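Unit 11: Reading a rural solar claim
Notes by Salma Mahrous

Start with the Kpodo mini-grid. The developer, Huten, says it "serves" 20 villages. Serves how? Connected is one thing, billed is another, and a lamp that works at 9 pm is a third – ask which one they counted.

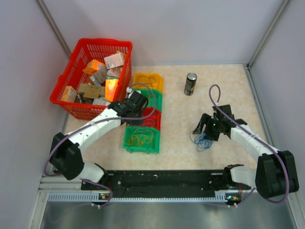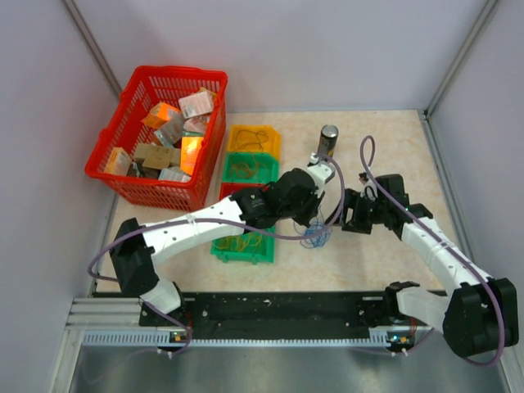 Page last changed: 2 May 2025

Capacity figures deserve the same suspicion. A nameplate rating is measured under test conditions that Kpodo doesn't have in December, or in any month.

Diesel backup is the usual hiding place. If the report leaves out fuel purchases, treat "100% renewable" as advertising.

For next class: read Phúc Phan's critique, 14 pages, and bring two objections to it.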